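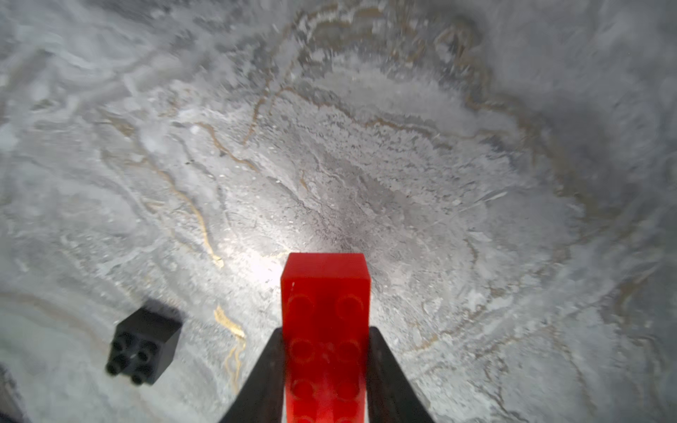 ## 4 接近阶段的感知与控制软件

上一节给出了任务的形式定义和 Dulodeck 规划器的输出格式。本节讨论规划器与底层控制器之间的软件层，我们把这一层叫做 Hustance。它接收一个符号动作，例如“把红色积木放到黑色积木旁边”，然后在腕部相机的图像中找到对应的目标，估计目标的平面位姿，并且产生末端速度指令。动作结束时，它向规划器返回成功、失败或者无法判断这三种状态之一。

把“无法判断”作为一个单独的返回值，是我们在设计初期做出的决定，后来没有改变。在早期版本里，感知模块只返回成功或失败，不能确定的情况都被归入失败，规划器于是重新执行同一个动作。如果积木其实已经在正确的位置，重新执行会把它推开。Surachet Tanasarn 在整理 1 月的运行日志时首先注意到这种现象，他建议由感知模块直接报告观测的质量，由规划器决定是否需要再看一次。本节后面的多数设计与这个建议有关。

### 4.1 模块划分与数据流

Hustance 由四个进程组成：图像接收、积木检测、位姿滤波、速度控制。进程之间通过共享内存传递图像，通过消息队列传递较小的数据结构。每一条消息带有图像曝光时刻的时间戳，处理时刻的时间戳只用于调试，不参与任何计算。

这个规定看起来很小，但是对结果的影响很明显。腕部相机与末端一起运动，如果把检测结果与错误时刻的关节角配对，积木在基坐标系中的位置就会随着末端速度而漂移。在低速时漂移很难发现，速度提高以后，估计值会在目标的前后来回移动，控制器则把这种移动理解为目标本身在运动。我们在位姿滤波进程中保存一个关节角的环形缓冲区，收到检测结果以后，按照曝光时刻对相邻的两条关节角记录做线性插值：

$$
q(t_e) = q_k + \frac{t_e - t_k}{t_{k+1} - t_k}\,(q_{k+1} - q_k), \quad t_k \le t_e < t_{k+1}
$$

如果曝光时刻早于缓冲区中最早的记录，这条检测结果直接丢弃，并且在日志中增加一个计数。正常运行时这个计数应当为零。我们建议使用本软件的读者在第一次部署以后先检查这个数字，然后再检查其他参数。

四个进程的配置写在同一个文件里，启动时由主进程读取并计算校验值，校验值随后写入每一份日志的开头。这样做的目的是让日志能够与配置一一对应。在项目的前期我们没有这样做，有一部分记录因此不能用于本文的比较。

### 4.2 积木检测

检测模块叫做 Khamphan，输入是一帧腕部图像，输出是一组候选积木。每个候选包括一个多边形掩膜、一个颜色类别、一组凸点位置，以及每个凸点的可见性标记。训练集包含 2000 张人工标注的腕部图像，全部在 Garkberg 的实验台上采集。训练时使用了亮度扰动、模糊和随机遮挡，没有使用合成图像。

实验台的台面带有大理石纹样，有灰色的云状区域，也有金色和棕色的细纹。对人来说，在这样的台面上找到一块彩色积木非常容易，对基于边缘的方法则不太容易。较长的细纹会产生连续的边缘，它们的强度与深色积木的轮廓接近。我们最初使用的轮廓拟合方法经常把一段纹路与积木的一条边连接在一起，得到一个过长的矩形。把阈值提高以后，这种错误减少，但是黑色积木的轮廓也随之断开。

因此，Khamphan 不依赖单独的边缘。网络首先预测像素级的类别，然后在掩膜内部预测凸点的响应图。凸点的间距由积木的标准尺寸决定，可以作为几何约束使用。设检测到的凸点中心为 $s_i$，模型中对应的点为 $m_i$，可见性权重为 $w_i$，我们求解下面的问题：

$$
\min_{R,\,t}\ \sum_i w_i\,\bigl\| \pi(R\,m_i + t) - s_i \bigr\|^2 + \lambda\,E_{mask}(R,t)
$$

其中 $\pi$ 表示相机投影，$E_{mask}$ 表示投影轮廓与掩膜之间的不一致程度。当可见凸点足够多时，第一项起主要作用；当凸点背向相机或者被遮住时，第二项保证问题仍然有解，不过这时解的不确定性会增大。

颜色类别需要特别说明。我们没有把颜色与形状放在同一个分类头里，而是分别预测。较早的版本使用联合类别，例如“红色长积木”或“黑色小积木”，训练集中没有出现过的组合在运行时几乎不会被输出。分开预测以后，这种偏差基本消失，代价是偶尔会得到实验中不存在的组合。对这种情况，位姿滤波进程会查询当前任务的零件表，把不存在的组合标记为无效。

反光是另一个困难。台面和积木表面都有光泽，在某些视角下，光斑会落在积木的附近，并且随着末端的运动而在台面上移动。光斑本身很少被识别为积木，但它会使相邻的轮廓变淡，掩膜在这一侧会向内收缩。我们尝试过在图像预处理中压缩高亮区域，效果不稳定，最后放弃了。目前的做法是把饱和像素的比例作为一个附加量送入滤波器，在饱和像素较多的一侧降低掩膜边缘的权重。

### 4.3 手指与其他物体造成的遮挡

在腕部视角下，手指经常出现在图像的下部。当末端接近目标时，目标也向图像的下部移动，所以遮挡最严重的时刻往往也是最需要准确位姿的时刻。手指造成的遮挡可以预测：给定手指的开度，它在图像中的区域是确定的，可以在标定时保存为一组掩膜，运行时按照开度查表并插值。

其他物体造成的遮挡不能这样处理。它们的位置随任务变化，颜色也可能与手指相近。 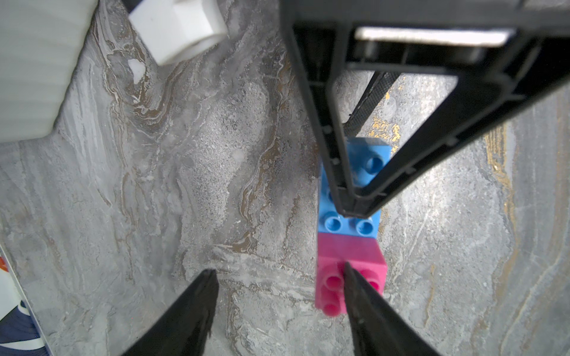 **图 4** 腕部视角下首尾相接的浅蓝色与粉色积木。黑色 V 形框架遮住蓝色积木的一部分，右侧手指遮住粉色积木的右下角。

图 4 说明了两类遮挡同时存在时的困难。对粉色积木来说，手指掩膜可以直接解释缺失的部分，检测模块只需要把落在掩膜内的凸点标记为不可见。对蓝色积木来说，框架的尖端位于积木的下半部分之上，在它的下方仍然可以看到两个并排的凸点。如果简单地把可见区域当作完整的积木，蓝色积木就会被分成两个部分，靠下的部分会成为一个很短的候选。

我们用下面的步骤处理这种情况。首先，对同一颜色的相邻区域，检查它们的凸点是否可以落在同一个标准网格上。其次，检查两个区域之间的间隔是否由非台面像素填充。如果两个条件都满足，就把它们合并为一个候选，并且重新求解位姿；如果间隔中出现台面纹样，则保留为两个候选。第二个条件很重要，否则两块颜色相同、恰好对齐的积木可能被错误地合并。

这里使用了一个台面分类器，它只回答一个像素块是否属于台面。分类器的结构很简单，输入是局部纹理和颜色的统计量。由于台面上既有浅灰色也有深灰色的区域，单纯使用亮度会把深色的纹路误认为遮挡物。加入纹理方向的统计以后，大部分误判得到纠正，但是在图像边缘较模糊的区域，分类器的置信度仍然偏低。我们没有对边缘区域做特别处理，只在合并步骤中要求间隔像素的平均置信度高于一个固定的阈值。

可见性标记的含义也需要明确。一个凸点可能处于三种状态：可见、被已知物体遮挡、状态未知。前两种状态对应的权重分别为一和零。第三种状态最初也取零，后来我们发现这会隐藏一部分检测错误，例如模型的方向旋转了半圈，本来应当看到的凸点没有出现，优化却没有受到任何惩罚。现在第三种状态会产生一个较小的惩罚项，使优化倾向于能够解释更多像素的方向。

### 4.4 位姿滤波与观测质量

每个积木由一个独立的滤波器跟踪，状态是它在台面上的位置和朝向。没有被夹住的积木按静止模型处理，已经被夹住的积木按刚性附着在末端的模型处理。模型切换由手指开度和夹持力共同触发，图像不参与这个决定。

夹住以后的积木在图像中应当基本不动，这给了我们一个方便的检查手段。如果手指之间的积木在连续的图像中缓慢移动，可能的原因有滑动、标定误差或者时间戳配对错误。滤波器计算积木在手指坐标系中的位移，当位移超过阈值时发出警告，由控制进程决定是否减速。对于竖直夹持的长积木，沿长度方向的位移较难从轮廓得到，因为积木的一部分可能位于图像以外。这时我们主要依靠积木伸出手指的一端和表面上的凸点轮廓。

观测质量由一个标量表示，定义为

$$
Q = \alpha\,\frac{\sum_i w_i}{N} + \beta\,(1 - \rho_{sat}) + \gamma\,\exp(-\mathrm{tr}\,\Sigma)
$$

其中 $N$ 是模型中应当面向相机的凸点数目，$\rho_{sat}$ 是候选区域内饱和像素的比例，$\Sigma$ 是经过尺度归一化的位姿协方差。三个系数之和为一，由验证集确定。我们承认这个定义没有严格的概率意义。我们也试验过直接用协方差作为质量指标，但在方向判断错误时，协方差仍然可以很小，规划器因此过分相信错误的结果。

当 $Q$ 低于下限时，Hustance 向规划器返回“无法判断”，同时附上一个建议的观察方向。建议方向的计算比较粗略：在预先定义的一组末端姿态中，选择手指掩膜与目标预测区域重叠最小的一个。如果所有姿态都不满足运动学约束，则返回空值，规划器需要先处理其他目标，或者把任务交给操作者。

### 4.5 速度控制

控制进程使用基于位置的视觉伺服。设末端与目标的平面误差为 $e$，指令速度为

$$
v = -k(Q)\,e, \qquad k(Q) = k_{max}\,\min\!\left(1, \frac{Q}{Q_0}\right)
$$

也就是说，当观测质量较差时，增益连续减小，末端自然变慢。与设置开关阈值的方法相比，连续的增益避免了在阈值附近反复启动和停止。它的缺点是在质量长期偏低时，末端会非常慢地接近目标，操作者很难区分这种状态与程序停止。我们因此加入了超时：如果误差在 2 秒内没有减小，控制进程把速度设为零，并且请求规划器重新选择动作。

竖直方向单独控制。积木的高度是已知的，台面的高度在标定时测量，所以竖直方向不使用图像误差。在最后的下降阶段，水平方向的增益固定为一个较小的值，不再随 $Q$ 变化。这样处理有一个具体的原因：下降时手指会逐渐遮住目标，$Q$ 的变化主要反映遮挡，对水平位置的可信程度没有新的说明。

放置动作比抓取动作更加敏感。把一块积木放到另一块的旁边时，末端需要同时满足位置和朝向的要求，并且手指张开时不能碰到相邻的积木。控制进程在张开手指以前，用相邻积木的估计位姿检查手指扫过的区域。如果区域与相邻积木重叠，它会把张开的幅度限制在不重叠的范围内，然后先向上离开，再完全张开。这个检查只考虑已经被检测到的积木，对没有建模的物体无效，后者由规划器中的静态占用区域负责。

### 4.6 遮挡条件下的比较

我们在遮挡条件下比较了两种配置。基线配置使用同样的检测网络，但是关闭区域合并、未知状态惩罚和“无法判断”返回值。完整配置打开全部功能。每种配置执行 24 次放置任务，初始布置由同一份随机列表给出，两种配置按照交替的顺序执行，以减小光照变化的影响。

基线配置有 13 次没有完成任务。我们逐条检查了这些记录，最常见的原因是目标积木被分成两个候选，控制器随后对准了较短的那一个。另外有一些失败发生在放置以后：积木的位置满足要求，但感知模块报告失败，规划器重新执行了动作。完整配置中没有再出现这种重复执行，剩余的失败主要来自方向判断错误，此时可见的凸点很少，两个相反的方向几乎同样符合图像。

完整配置的平均执行时间比基线长。增加的时间主要用于改变观察方向，计算本身的开销很小。在没有遮挡的布置中，两种配置的时间没有明显的差别，这与我们的预期一致，因为此时 $Q$ 很少低于下限。

有两点需要读者注意。第一，训练图像与测试任务来自同一张实验台，台面分类器对其他台面的适应能力没有经过验证。我们在一块单色的木板上做过简单的尝试，检测模块可以工作，但区域合并的阈值需要重新选择。第二，任务次数有限，本节的结果适合用来分析失败的类型，不适合用来估计准确的成功率。

### 4.7 日志与回放工具

上面的分析依赖一个离线回放工具。工具读取日志中的图像、关节角和消息，按照原来的时间顺序重新送入各个进程，输出应当与在线运行时完全一致。为了达到这一点，检测网络的推理使用固定的批次大小，滤波器中不允许使用系统时钟，所有随机数的种子写入日志。

在回放时，用户可以替换其中的一个进程，例如使用新的检测模型，而保持其他进程不变。需要注意的是，回放属于开环：新的检测结果不会改变已经记录的末端运动。因此，回放可以比较位姿误差和可见性标记，不能比较任务是否完成。我们在项目初期曾经混淆这两点，用回放得到的误差推断新模型会提高完成率，实际运行以后并没有看到相应的改善。

工具还提供一个查看界面，把手指掩膜、凸点状态和候选轮廓叠加在腕部图像上。被已知物体遮挡的凸点用空心圆表示，状态未知的凸点用叉号表示。Surachet Tanasarn 用这个界面完成了 4.6 节中失败原因的标注，另一位作者独立标注了同样的记录，意见不同的记录经过讨论后确定类别。标注说明和界面的快捷键列在附录 B 中。

日志的图像部分占用的空间较大。目前的版本在任务结束后只保留关键时间段的原始图像，其余图像以有损格式保存。有损图像足够用于人工查看，但重新送入检测网络时，较弱的凸点响应会有小的差别，所以一致性检查只在保留原始图像的时间段上进行。关键时间段的选择规则与 4.4 节中的质量指标相同，即 $Q$ 低于下限的时刻以及它的前后各一段，再加上每次手指开合的时刻。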